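Chapter 4
Serving Hot Drinks: Cups, Saucers and Trays

What you will learn in this chapter

Why the shape of a cup changes the drink inside it
How a saucer earns its place on the table
How to load, lift and set down a tray
How to lay out a small cafe counter so that the work flows

Key words: footring, well, rim, preheating, carry side, landing spot

Think back to the best cup of coffee or tea you ever had. You probably remember the taste first, but I would bet that you remember other things too: the weight of the cup, the warmth coming through the handle, the little clink when it went back on its saucer. All of that is service, and service is a skill you can learn! In Chapter 3 we stayed behind the counter with the grinder and the kettle. Now we carry the drink out to the guest, and I have been looking forward to this part since page one.

Most students expect this to be the easy chapter. It does have its easy moments, but a drink that was made with great care can lose a lot between the counter and the table. It cools. It slops over the edge. It arrives with the handle pointing the wrong way, or with no room on the table to put it down. Good servers solve these problems before they happen, and once you know what they are looking at, you will start seeing it in every cafe you walk into.

4.1 The cup

Pick up any cup and turn it over (empty it first!). The raised circle on the bottom is the footring. It lifts the base a little off the surface and gives the cup a steady stand. Run your thumb around the rim next. A thin rim feels delicate on the lip and lets the drink flow in a narrow stream. A thick rim feels sturdy, holds up better to a dishwasher, and is a favorite in busy places for exactly that reason.

Then look at the walls. A tall, narrow cup has a small surface at the top, so heat escapes slowly. A wide, shallow cup has a big surface, which is lovely for milk foam and for letting aroma rise, but the drink cools faster. Thick walls hold heat well once they are warm. Put a hot drink into a thick, cold cup, though, and the cup will soak up heat at the drink's expense. This is why we preheat. Fill the cup with hot water while you prepare the drink, then pour the water out and serve right away.

At the Javska cafe school, where many of the exercises in this book were first tried out, students work with a stock of 104 cups in 3 shapes. They taste the same coffee from all of them on the first morning, and the conversation afterward gets wonderfully loud. Same pot, same beans, and yet people will swear they were given different drinks.

4.2 The saucer

It is tempting to think of the saucer as decoration. Try a shift without one and you will change your mind! A saucer catches drips, protects the table, gives the spoon somewhere to rest, and lets you set a drink down without putting your fingers anywhere near the rim. The shallow dip in the middle is called the well, and it should fit the footring of the cup closely. If the cup slides when you tilt the saucer a tiny bit, the two were probably not made for each other.

Matching sets are a pleasure to look at, but the fit comes first. When you buy second-hand, always take a cup along to the shop and test it in the well. 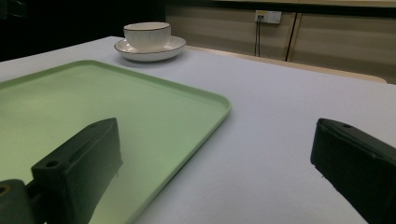

Figure 4.1 A white cup on its matching saucer, with a mint-green tray on the same table.

4.3 The tray

Trays come in round and rectangular forms. Round trays balance nicely on one hand and turn easily in tight spaces, so they are popular where tables stand close together. Rectangular trays hold more and stack neatly, and they are usually carried with both hands. A raised rim keeps things from sliding off. Rounded corners are kinder to hips and door frames, as anyone who has rushed through a kitchen door can tell you.

Load the heaviest item at the center, or close to your body if you carry with two hands. Place lighter things around it. Keep tall items away from the rim. When you unload, take items from alternate sides so the tray stays level. Beginners often clear one whole side first, and the other side goes down with a splash.

Every tray has a carry side, the side that faces you while you walk. Get used to picking yours before you load. Pots and jugs should have their spouts pointing inward, away from guests and away from your sleeves.

Then there is the landing spot. Before you leave the counter, look at the table you are heading for and decide where everything will go. Is there a phone in the way? A coat? A small child's elbow? If you can't see a landing spot, ask the guest kindly to make a little room, and wait for it with a smile.

Case study: the Sondley tearoom

The Sondley tearoom had a spill problem. In July the owners wrote down every drink they served for one week, 1,744 in all, along with every spill. The staff had blamed the uneven floor, but the notes told another story. Nearly all the spills took place at the moment of setting down, and most of those were at the smallest tables, where the menu stand took up the middle. The menus were moved to the wall, and the spills dropped off so sharply that the owners wished they had done it years before. I love this case. It cost them one screw and a piece of string!
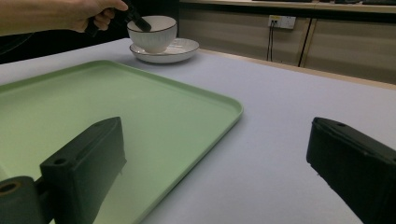
Which way should the handle of the cup point when you serve a guest?
Turn it toward the guest's right hand, at the four o'clock position, unless you have noticed that the guest is left-handed.

Try it yourself

Pour 300 milliliters of water into a jug, divide it between two cups on saucers, and carry them on a tray across the room and back. Pour the water into the jug again and measure what is left. Repeat with your eyes on the cups, and then with your eyes on the place you are walking to. Write down both results. Section 4.4 begins with a look at why they so often differ, so keep your notes handy.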